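Subject: Re: [robotclub] spelling task, where are we?
From: Laurinda Prata

Hi all,

Krum Dervishi wrote:

> Could somebody post an update on the spelling task? I missed the last two
> meetings and I don't know if we're still doing four-letter words or if we
> dropped back to three. Also, did we ever settle who writes on the board?
> Mackenzie says the new wallpaper is up and I should brace myself.
>
> Krum

Four letters, Krum! We talked about dropping to three and Ataberk argued us out of it, and I'm so glad he did. The fruit and animal words are much more fun to watch (PEAR, PLUM, BEAR, FROG), and half of the three-letter list was stuff like "AND" anyway.

Where we are, as of this morning: 215 demos recorded, 72 of them on four-letter words. Volkan went through all the old ones and threw out any where the word on the board and the word in the file name didn't match. Thank you, Volkan, that was a miserable job. The club goal is still 415 before the September demo night, and I think we'll make it if people keep signing up for the after-school slots.

On the board: whoever is running the session writes the word, blue marker, all capitals, as wide as you can make it. Please don't tidy up your handwriting for the robot – we want everybody's wobbly letters in there. Then the blocks go in a row in front of the board, same order, with a little gap between them so the fingers have somewhere to go. Leave the rest of the blocks in a heap on the left. Don't sort them!

Mackenzie's wallpaper is fantastic and I will hear no complaints. The leafy mat stays too. If you have more loud patterns at home, bring them, we can swap backgrounds every couple of weeks.

Still open:

- word list for the next round (reply here, four letters, no repeated letters, we only have so many blocks)
- somebody to relabel the Cerkov folder
- more soft toys for the front of the table

Krum, can you take the folder? It's maybe an hour of work – and you'd be caught up on everything by the end of it.

Laurinda
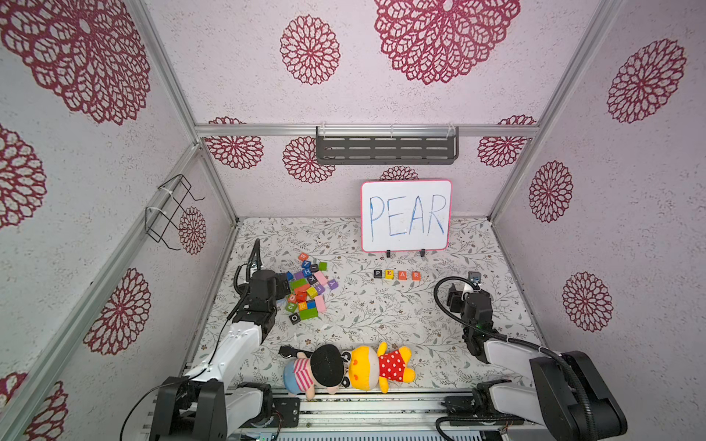
PEAR, on the board and in blocks, with the new wallpaper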